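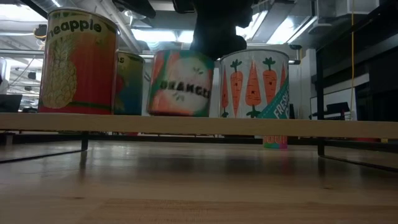
What is a dog show for?

It is a day out where judges decide which dogs are the best examples of their breed. The dogs are mostly in it for the liver treats.

You might think a dog show is a beauty contest, with the fluffiest dog winning. Plenty of grown-ups think so too. But the judge is supposed to measure each dog against a piece of writing called the breed standard. Every breed has one. It says what shape the head should be, how the tail should sit, how the dog should move and what sort of character it should have. The dogs have not read it.

So a tiny dog can beat an enormous one, and a dog with hardly any hair can beat a dog that has spent the whole morning being brushed.

What happens in the ring?

Let's say you are at the Liswood Summer Dog Show, in August, and you have got there early enough to find a chair. In comes a line of dogs, each with a person called a handler. The handler wears smart clothes and flat shoes. The flat shoes are for running.

First everyone trots round together. Then each dog has a turn on its own. The judge feels its shoulders, back and legs, and looks at its teeth. Small dogs have this done on a table. Big dogs stay on the ground, to the relief of the table.

After that the dog trots up and down in a straight line, or in something its handler hopes is a straight line. At the end it has to stand still and look noble. This is called stacking. Try it yourself for 2 minutes while somebody waves a bit of cheese at you.

Who is up against whom?

To begin with, dogs only meet others of their own breed, often split up by age. Puppies have their own classes, where a certain amount of falling over is expected. The best dog from each breed goes through to a group. At most big shows in Britain there are 7 groups: hound, gundog, terrier, utility, working, pastoral and toy. Toy dogs are real dogs. Do not say otherwise near a Pekingese.

The group winners then meet in the last round, and one of them is Best in Show. It gets a rosette nearly as big as its head, which it will try to eat.

Can my dog go in for one?

Big shows are for pedigree dogs with the right papers. If yours is a bit of everything, look for a companion show, where there are classes such as Waggiest Tail. The one at Tirnau has a class for Dog Most Like Its Owner, and people enter it on purpose.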